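Kristof Van der Linden has moved house again, and he'd like you to know he did it with less stuff. Fewer boxes anyway. We talked in his new kitchen in Wostberg on a Friday, coffee in paper cups, the good mugs still wrapped in towels someplace.

"I used to be a keeper," he says. "Rubber bands. Takeout lids. The little bags the takeout lids came in."

He writes a small newsletter on household clutter called Leckie, named after the street he grew up on. It has 800 readers. He answers all the mail himself, usually late, usually in bed. Before that he spent 6 years managing a storage place out in Jalness, where people paid every month to not look at their own furniture. That job did something to him.

"A guy had a unit full of chairs. Just chairs. I asked him once who was coming over and he got really quiet."

So is he a minimalist? He makes a face. Hates the word. Thinks it's mostly for people who can afford to buy the thing twice. His own rule is duller -- if he has to move something to get to something else, 3 days running, then the first thing is in the wrong place. Maybe the wrong house. That's it, thats the system. He has been asked to turn it into a course and said no.

Kitchens are the worst, he says. Worse than garages. People are ashamed of a garage so they go in there in April and deal with it. The kitchen they just cook around.

"You get used to making dinner on a piece of counter the size of a magazine. You think that's how big the counter is."

His advice, when pushed: put everything out on one surface. All of it, the drawers too. Leave it there through a meal. Then put back only what you reach for, and let the rest sit in a box by the door till you're sick of the box.
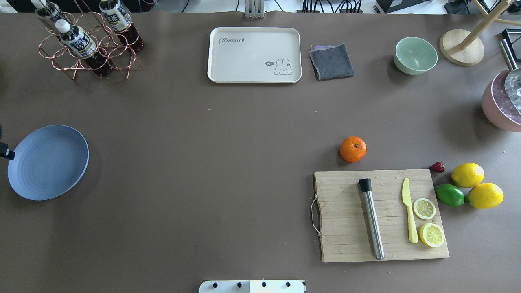
Marta, one of the newsletter readers, wrote in that she'd tried it and the box by the door lasted until her sister came to visit, at which point it went straight back in the cabinets, unsorted, with a bottle opener on top. She wanted to know if that counted as a fail.

Kristof wrote back that it counted as Tuesday. He gets a lot of letters like hers. Hardly any of them are about objects, he says, they're about mothers mostly. Or a divorce. One woman mailed him a waffle iron because she couldn't throw it away herself. He couldn't either. He still has it.

"So that's on me. I make waffles now. They're fine."

What about the stuff with feelings attached? He slows down here, first time all morning. His father's house in Ader took 2 summers to empty and he did it badly, he thinks, too fast at the start and then not at all. Threw out letters. Kept a lamp nobody liked. If he could do it over he'd leave the paper for last and do the tools first, becuase tools are easy, somebody always wants tools.

"I had a neighbor crying over a wrench set. Happy crying. I should've started with that."

Next up is a printed version of the newsletter, maybe. Short one. He worries about the irony, a guy telling you to own less and then selling you a book to put on the shelf. His plan is to print on the cover that you should give it away when you're done.

And the new kitchen? He opens a drawer to show me. String, a broken timer, soy sauce packets. Shuts it again.

"Been here 3 weeks," he says. "Give me a minute."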